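Furnished Lets at Berkside: Frequently Asked Questions

These are the questions we get most often from people renting, or thinking of renting, a furnished apartment at Berkside. If yours isn't on the list, send a message through the resident page or stop by the office in the lobby.

BEFORE YOU APPLY

What kinds of apartments do you have?

Studios and one-bedrooms in the Dadthorpe building, and one- and two-bedrooms in the Pirzada building across the courtyard. All of them are furnished. We don't rent unfurnished units, and we can't clear one out for you if you already own furniture. You can bring a few pieces of your own as long as ours stay in the apartment.

How long is a lease?

Most residents sign for a year. We also offer a five-month lease in the Dadthorpe building. Shorter stays are not available. If you're on the five-month lease and want to stay, tell us before the last month begins and we'll let you know whether the apartment is free.

What do I need to apply?

A photo ID, proof of income, and contact details for your last landlord if you've had one. Students can use a guarantor. The guarantor fills out a separate form and doesn't have to live in the state.

Can I see the apartment first?

Yes. If it's occupied, we give the current resident notice and keep the visit short. If you're moving from out of town, we can do a video walk-through. Please write down the unit number when you go, as we get a lot of calls asking about "the one with the nice window."

Is the application fee refundable?

No. It pays for the background check. If we take the apartment off the market before we run the check, we return the fee.

RENT AND BILLS

What's included in the rent?

Water, trash pickup, and heat. Electricity and internet are in your name. The building is wired for Sinisance internet, and you can set up service a week or so ahead of your move. You are free to pick another provider, but check that they can reach the building before you sign up.

How do I pay?

Through the resident page, by bank transfer or card. The card company's fee is added to your total. We don't take cash. Checks are fine if you leave them in the drop box next to the office door. Write your unit number on the memo line.

What happens if I pay late?

You have a short grace period, which is listed in your lease. After that a late fee is added. If you know you're going to have trouble one month, call before the rent is due. We can split a payment in two if we hear from you early enough.

Does the rent go up when I renew?

It may. You'll get the new figure in writing well before your lease ends, and nothing changes in the middle of a lease.

Do I need renter's insurance?

Yes. The building's policy doesn't pay for your clothes, computer, or anything else you bring with you. Upload proof of coverage to the resident page before you pick up your keys.

FURNITURE AND BEDROOMS

What furniture comes with the apartment?

Every unit has a bed and mattress, clothes storage, a table with chairs, and a sofa or armchair. The kitchen has a stove, a fridge, and a microwave. Lamps and small items vary. The full list for your unit is attached to the lease, and that list is what we go by when you move out.

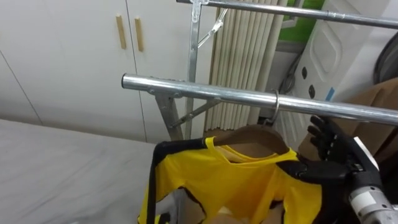
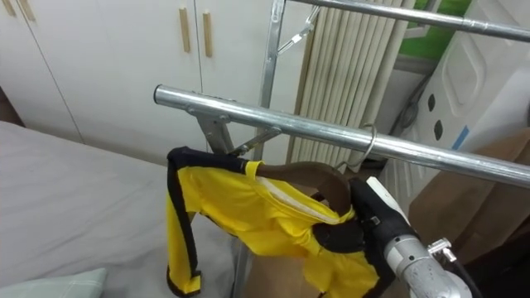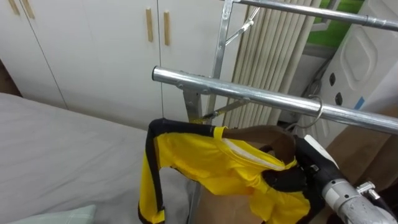
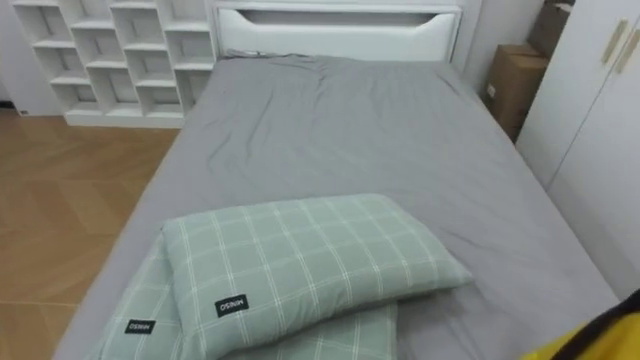 Are sheets and towels provided?

We supply a mattress protector. Sheets, pillows, blankets, and towels are up to you. Bed sizes differ from unit to unit, so look at the furniture list before you go shopping. The listing page says "double" for a few units that have a queen, and we're still correcting those.

Can I move the furniture around?

Yes, within the apartment. Lift things when you move them, as the floors scratch easily. Tall pieces that are anchored to the wall have to stay where they are. Please don't put anything in the hallway or the stairwell, even for one night.

Can you take something away if I don't want it?

Usually not. Storage space in both buildings is very limited. The one exception is a desk, which we can sometimes swap with another unit that wants one. Ask at the office.

What if something breaks?

Report it. Normal wear is our cost, and we repair or replace the item. Damage is charged at what the item is worth now, so an old chair won't cost you the price of a new one. Don't try to glue it yourself. We can often fix a clean break, but we can rarely fix one that's full of glue.

Can I hang things on the walls?

Small nails are fine. Please don't use adhesive strips in the Pirzada building, where they pull the paint off. Ask first if you want to put up a shelf or mount a TV. You can paint a room only with written permission, and you'll have to paint it back.

LAUNDRY

Is there a washer in the apartment?

No. Each building has a laundry room in the basement, open from 6 a.m. to 11 p.m. The machines take the laundry card, which you load at the wall unit by the door. Your key fob works only for the laundry room in your own building.

Can I dry clothes in my apartment?

Yes, on a rack. Run the bathroom fan or open a window while they dry, and keep the rack away from the baseboard heaters. Nothing should be hung from the sprinkler heads, the curtain rods, or the railing outside.

The machine took my money. What now?

Write down the number on the front of the machine and send it to us with your unit number. We put the credit back on your card, normally by the next business day.

Someone took my clothes out of the dryer. Is that allowed?

If the cycle is done and nobody has come back within a reasonable time, other residents may put your things on the folding table. Set a timer on your phone. We can't search for missing items, but anything left overnight goes into the bin by the door, and we empty that bin at the end of each month.

LIVING HERE

Are pets allowed?

Cats, yes. Up to two per apartment, with a monthly pet fee. Dogs are allowed on the ground floor of the Pirzada building only. Fish tanks are fine if they're small. Assistance animals are handled separately and no fee applies. Talk to us before the animal moves in.

Can I have a roommate?

In a one- or two-bedroom, yes. Anyone who lives in the apartment has to be on the lease. Studios are for one person. Guests can stay up to two weeks, and after that we need to hear from you.

Is there parking?

There's a small lot behind the Dadthorpe building. Spaces are rented by the month and there's generally a waiting list, which moves fastest in June and July. Street parking is free on the north side, but read the signs for street cleaning. Bikes go in the cage by the side entrance. Bring your own lock.

Where do packages go?

To the lockers in the lobby. You'll get a code by text. Anything too big for a locker is held at the office, and you'll need to come during office hours with ID. The building entry code for delivery drivers is 779 followed by your unit number. It opens the outer door only.

What are the quiet hours?

From 10 p.m. to 7 a.m. If a neighbor is loud, try knocking first if you feel comfortable doing that. If it keeps happening, write to us with the times.

How do I request a repair?

Use the form on the resident page. A photo helps. For a leak, no heat, or a lock that won't open, call the emergency line at any hour instead. The number is on the magnet on your fridge and on the lobby notice board.

MOVING OUT

How much notice do I have to give?

Your lease says how much. It has to be in writing, and an email counts. A phone call doesn't.

How clean does the apartment need to be?

Empty the fridge, wipe out the oven, clean the bathroom, and sweep. Take your sheets and any food with you. Look on top of the closet and under the bed, where most forgotten items turn up. We do a full cleaning between residents anyway, and you're charged only for work beyond that.

When do I get my deposit back?

After the walk-through, once we've checked the apartment against the furniture list. We send the money by bank transfer, along with a written list of any deductions. Make sure we have a current mailing address for you.

Can I leave things for the next person?

No. Even useful things have to go. If you have kitchenware or bedding in good shape, there's a shelf in the Dadthorpe laundry room where residents can leave items for one another. Large items can't be left there.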